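Page last updated Monday, March 16, 2026

# Ramirgate Root Soaker for Young Trees

**Item no. 989 | $70 each | In stock at Skustumow**

If you've ever stood in the yard at nine at night holding a hose over a baby redbud and slapping mosquitoes, I wrote this page for you (and for me, three summers ago, when I lost two dogwoods I had babied since they were whips).

The Ramirgate is a long spike you push into the ground near a young tree. You hook your garden hose to the top, open the little valve a quarter turn, and water seeps out down where the roots are going to be. I sell a lot of watering gear and this is the piece I use at home. My own place was built in 1891 and the soil has been walked on, driven on and parked on ever since, so it's packed like a brick. Water from a sprinkler just slides off toward the street. With the soaker it goes down!

## What comes in the box

- The spike, in two sections that screw together
- Brass hose fitting with the valve already on it
- Two spare washers
- A 300 micron screen for the inlet
- A foot peg, so you can step it in
- A printed card with the watering chart on it

The card is handy but it's paper. Put it in a plastic sleeve or take a picture of it with your phone before it gets rained on. I've mailed out more replacement cards than replacement parts, and I don't mind doing it, but you'll have the chart sooner if you just save your own copy.

## Which trees I'd use it on

Anything in its first three years in the ground. I've had it on redbuds, serviceberries, a fringe tree, two crabapples and a very sulky Japanese maple that I moved twice and probably shouldn't have moved at all. It's great for trees on a slope, too, where a watering bag slumps over to one side and leans on the bark all week.

I wouldn't bother with it for shrubs in a bed that already has drip line, and I wouldn't use it on a tree that's still in its nursery pot. You'll poke straight through the bottom. A customer did exactly that on his deck.

Big old trees are a different story. Their feeding roots are way out past the branches and you'd have to move the spike a dozen times to make a dent. It can be done in a bad drought, but a plain soaker hose laid in a wide ring is less work and costs less than what I'm selling here.

## How I do it

1. Screw the two sections together by hand. No wrench. The threads are aluminum and they'll strip on you.
2. Drop the screen into the inlet, cup side up.
3. Pick a spot at the edge of the original root ball. For most trees from a five gallon pot that's a hand's length from the trunk.
4. Turn the water on low *before* you push. The water softens the soil ahead of the tip and the spike sinks as you lean on it.
5. Step it down until the foot peg touches the ground. If you hit a rock, pull it up, move over a few inches and go again. Please don't hammer it.
6. Set the valve to a quarter turn and walk away. I set a kitchen timer for twenty minutes and then I move it to the other side of the tree for twenty more.
7. Turn the water off, wait a minute, and wiggle the spike out.

In sandy soil you can cut that time in half and water twice as often. In clay, go the other way — long and slow, and then leave the tree alone for a week. I know it's hard to leave it alone. Stick a finger in the hole the spike left and see how it feels down there. If it's cool and sticks to your skin, you're fine.

Mulch afterward if you haven't already. Keep it off the trunk. I say this on every page on the site and I'll keep on saying it, because I still drive past those mulch volcanoes on my way to work.

## The long spike or the short one?

I get asked this more than anything else. The standard one on this page is the long one. There's also the Liang short spike, made for containers and raised beds, and it fits the same valve, so you can buy just the bottom half if you already have a Ramirgate. I keep a Liang for my potted figs and my one lemon tree, which spends the winter in the kitchen and drops leaves on me out of spite.

If all your trees are in the ground, skip it and get the long one only.

## Winter storage

Drain it! That's the big one. Unscrew the sections, shake out whatever water's in there and store them lying flat somewhere that doesn't freeze. The valve is the part that cracks. I left one hooked up to the spigot through January once and the brass split clean down the side, so now mine hangs on a nail in the basement by the end of October.

While it's apart, rinse the screen in a cup of vinegar if you have hard water. Ours is terrible and the screen gets a white crust on it by August. An old toothbrush takes care of the rest. A dab of plumber's grease on the threads is nice in spring, though I forget it every other year and nothing bad has come of it so far.
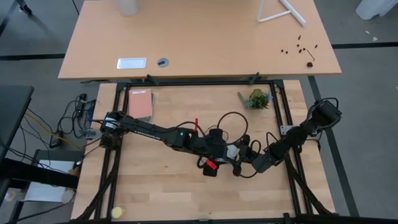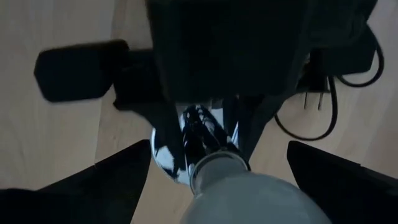
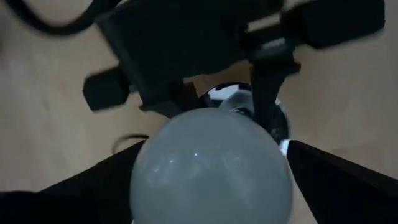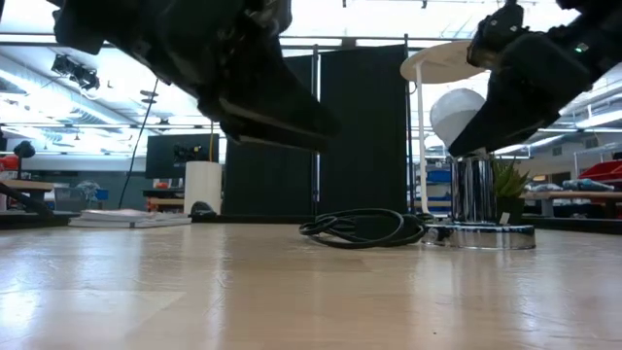
## Parts, shipping and returns

Every part of the spike can be bought by itself, and I keep screens, washers and foot pegs on the shelf all year. Valves come from Serkidska and they take longer, so if yours is acting up in early spring, order then. Don't wait for the first hot week when everybody else's is acting up too.

Orders placed by noon go out the same day, Monday through Friday. The box is long and skinny and it won't fit in most mailboxes, so look behind the porch chairs before you write to me. (I've gotten that email. I've also sent that email, about somebody else's package.)

You can send it back within sixty days, muddy or clean. Muddy is fine with me, but let it dry and knock the worst off first, or the carton comes apart on the way. I refund the full price and you pay the return postage, unless it showed up broken, in which case I pay for everything and send another one right out.

Not sure if it'll work in your yard? Write and tell me what kind of tree it is, when you planted it and what your dirt is like. A photo of the base of the trunk helps a lot. I answer in the evenings, after I've done my own watering.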